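Recording two-hand demonstrations with the hand-held grippers
Written by Oldřich Ševčík, last changed 10 March 2025

This guide is for new operators who record examples for the Jirnico learning system. It explains how to prepare the grippers, how to make one good episode, and what to write in the log. It does not explain training. For that, please ask Yuk-lan Chow for the Tronport notes.

Step 1. Look at the pads

Before you connect any cable, open both grippers and look at the rubber pads from the inside. The model learns from the wrist view, and the pads are in this view all the time. A small change of the rubber is acceptable, but you must write it down. If the surface is peeling or torn, put the letter P in the log with the side, left or right, and tell Tadeo Godoy. He decides if the pad is changed before the next batch.

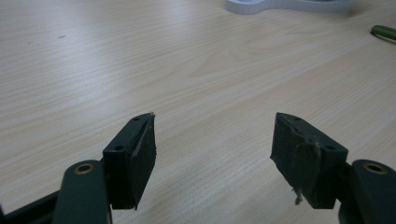

Wrist view with open fingers. The right pad has a torn surface and gets a P in the log.

Please do not cut or glue a pad by yourself. In January we had 26 episodes where the pad was different from the first episode to the last, and we could not use them together.

Step 2. Prepare the table

Put the objects of the task on the table and compare with the task card. Write the station number in the log. Check that each cable is long enough for the whole movement. You should be able to reach all the corners of the table without pulling.

Step 3. Start position

Take one gripper in each hand. Open the fingers fully and hold still while you count slowly to three. The software needs this quiet moment to find the start of the episode. The marker plates must not be covered by your sleeve or by the other hand.

Step 4. Do the task

Move a little slower than you would at home, but do not stop in the middle to think. When one hand is working, the other hand stays open and ready, near the place where it will be needed.

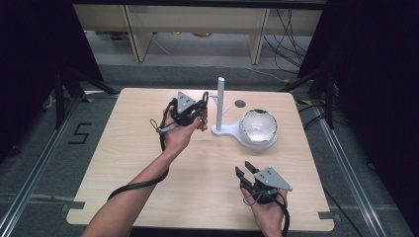

Head view at station 5, both grippers open, with the white stand and bowl on the table.

If you drop an object, finish the episode anyway and mark it F. We keep the failed ones in a separate folder. From the last 581 episodes, 162 were marked F, and they are useful for us.

Step 5. Close the episode

Open both grippers again, hold still, and press the pedal once. Wait for the sound. If there is no sound, do not press again, but look at the screen first. Two presses make an empty episode, and Fergal Rafferty must delete it by hand.

Log line

Write the operator, station, task card number, pad state for left and right, and the result. Use capital letters for P and F.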